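Where the hand money went

I finally closed the equipment sheet for next year, so I'm writing down how it came out before I forget the reasoning. Miroslava Pavliuk asked for the same thing last September and all I had for her was a folder of quotes.

The arms were the easy line. Dranwood and Prekham came in close to each other, and we went with Prekham on delivery time. The hands took much longer. A hand with four fingers and a thumb costs a good deal more than a simple gripper, and the price on the quote leaves out the glove skins, the spare fingertips and the cables.
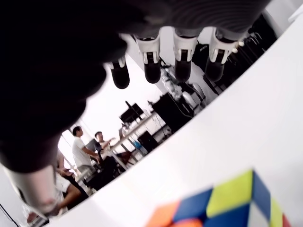 I had put down one spare hand for every two in use. Miroslava thought that was too many until we looked at the repair times. Kalogeropoulos quoted us 8 weeks for a finger joint, plus shipping both ways. The spare stayed in.

Small stuff I forgot the first time: trays, tables, cable ties, a second set of test objects. I gave all of it a single line of $500 and expect to go over. Cubes are cheap and I would buy more of them than you think you need. Floor space doesn't show up on a quote either, but a two-arm setup wants a table of its own and room to walk behind it.

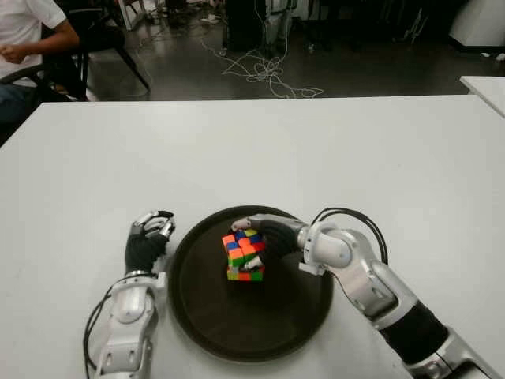

The service contract is still open. Indau offers one that covers wear on the fingers for roughly a third more than the basic plan. I've asked them to put in writing what counts as wear. If the answer comes back vague, I'll take the basic plan and move the difference to spare parts.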